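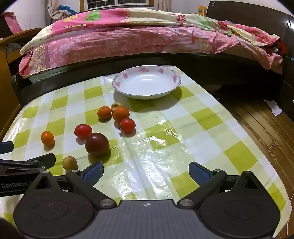
Photo: Bellard Table Notes

I'd been in her room maybe two minutes before I asked about the bowl. White, shallow, pink roses on the inside — my kind of thing entirely!

"It came from the Zoubi flea market," she told me. "I paid 7 dollars and felt like a thief."

She runs the Fletel supper club out of this room and has lived here for 11 years. The green checked tablecloth is plastic, and she won't hear a word against it. "Wipe it and go. I had linen once. Never again."

So why was the fruit sitting out on the table, with the bowl empty?

"I like to look it over first," she said, rolling an orange one toward me. "If one's going soft, I want to know before it's under all the others."

Her big wish is a longer table (she has her eye on one from Elto) by September. The cloth, she says, will have to stretch.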